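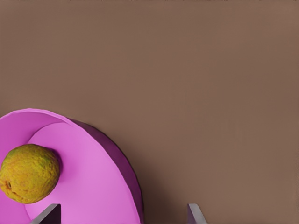
Sound is a kind of shaking that travels. When an object shakes back and forth quickly, it pushes on the air next to it. That air pushes on the air beyond it, and the push moves outward in every direction. A round, shallow bowl like the pink one will do this if it is tapped on its wide rim. The rim bends inward and outward by a very small amount, too small to see, and the air around it is squeezed and released in the same rhythm. A squeeze followed by a release is called one wave.

What is pitch?
Pitch is how high or low a sound seems. It depends on how many waves reach the ear each second. The number of waves per second is called the frequency, and it is measured in hertz, written Hz. A sound of 100 Hz has 100 waves each second and is heard as a low hum. A sound of 789 Hz is much higher. The lowest sound most people can hear is about 20 Hz.

Size affects pitch. If two bells have the same shape and are made of the same metal, the larger one gives the lower note. Thickness also matters. A thick rim is stiff, and a stiff rim springs back faster, so it makes a higher note than a thin rim of the same width.

What is loudness?
Loudness depends on how far the object moves during each shake. A hard tap moves the rim farther than a gentle tap. The note stays nearly the same, but the squeezes in the air are stronger. Loudness drops with distance, as the push is spread over a larger and larger area.

Why do some objects ring and others thud?
Every object loses its shaking over time. This loss is called damping. Metal and glass have low damping and may ring for several seconds. Rubber and soft plastic have high damping. In these materials the shaking turns into a tiny amount of heat almost at once, and the ear hears a thud.

Touch adds damping too. A hand laid flat on a ringing bell stops it. A folded towel under a glass does the same thing more slowly.

The bell at Pastham
The town bell at Pastham was cast in 1927. It hangs from a single bolt at its top, the part of the bell that shakes least. The rim hangs free, and the clapper strikes near it.
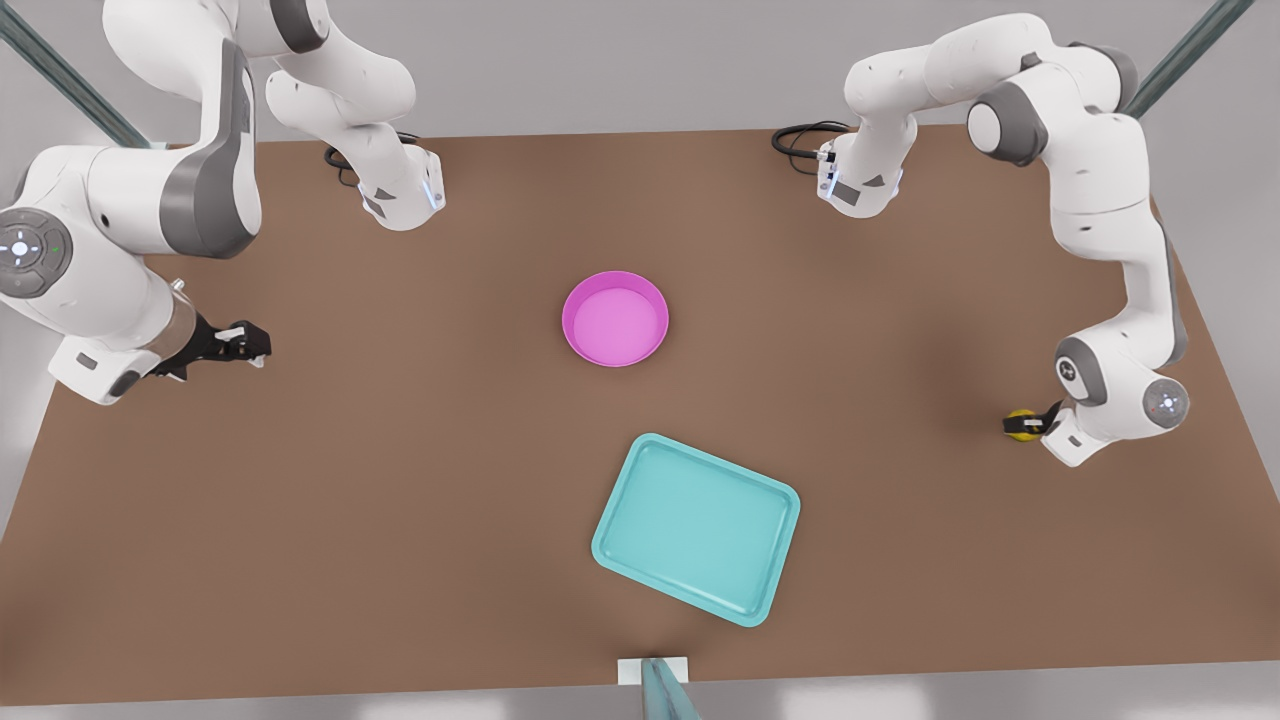 Kernis asked whether a bell would still make a sound if there were no air at all, and whether it would then ring forever. The first answer is no, not one that could be heard from a distance. With no air, there is nothing between the bell and the ear to carry the push. The bell itself would still shake. It would ring longer, but it would not ring forever, as the metal has some damping of its own.

Sound in solids and water
Sound also travels through water and through solid things. It moves through water more than four times as fast as through air, and through steel faster still. To test a solid, press one ear to a door and scratch the far end lightly with a fingernail. Then lift the ear away and scratch again with the same force. The second scratch is fainter.

Words used on this page
Damping: the loss of shaking over time.
Frequency: the number of waves each second.
Hertz (Hz): the unit of frequency.
Pitch: how high or low a sound seems.

Page last checked July 2, 2024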